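Can a machine do your chores yet? A progress report from the kitchen floor

Posted in Tips for Around the House, November 12, 2024

Every few weeks a reader writes in to ask whether it's time to stop learning how to fold a fitted sheet and wait for the robot. I have looked into this so you don't have to, and my advice is to keep folding.

Floors first. A robot vacuum will do a decent job on hard floors and short carpet, provided you clean up before it cleans up. Socks, shoelaces, the fringe on a rug and every charging cable must come off the floor or they'll be eaten. I have had a Fleneo for two years and in that time it has swallowed five phone leads and a bath mat. Clip cables along the skirting board, tuck the rug fringe under, and empty the dustbox after every run whatever the app says. Cut hair off the brush with a seam ripper, which is far better than scissors.

Mopping: half marks. Fine on a film of dust, useless on dried porridge. Warm water, a drop of washing-up liquid and a plastic scraper still win.

Windows: my neighbour Styliani Vrettos bought a Brivico window cleaner in September and now cleans the window, then cleans the Brivico. The corners she does by hand with a cloth wrapped round a butter knife. Use the same trick on shower doors.

Then there's everything involving hands, which is to say most of it. Picking up, putting away, wiping round the taps, dusting between things on a shelf. Machines are at their worst here and so, to be fair, is my family. 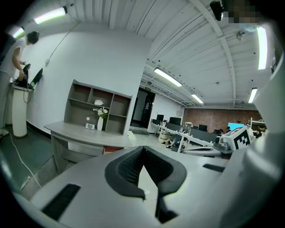
White flowers on the shelf, a cable on the floor, and a good deal still to be done by people.

Open shelves like those are a fair test. To dust one properly you lift the vase, wipe under it, wipe its base and put it back without slopping water on anything. I can do it in a minute with a damp microfibre cloth. Work from the top shelf down, take everything off one cubby at a time, and top up the flowers once you've finished, never before. A machine has to work out what's a vase, what's rubbish and how hard to squeeze each of them.

Sverre Hedlund, who fits workshops and is hard to impress, tells me it's much the same on the shop floor. Give a machine the same part in the same place and it will go all day. Tip 39 mixed screws on the bench and ask it to sort them, and you'll be back with the jam jars by lunch. His tips for the jam jars: screw the lids to the underside of a shelf, sort by length before you sort by thread, and throw out anything with a chewed head.

Laundry folding I'd leave alone entirely. Shirts go face down, sleeves in, thirds, done in about 4 seconds once you've had the practice. I'm on my second week of practice.

If you're buying anyway, check what replacement brushes and filters cost before you look at the machine. And measure under the sofa. Mine is 59 mm too low at the back, and I have the dust to prove it.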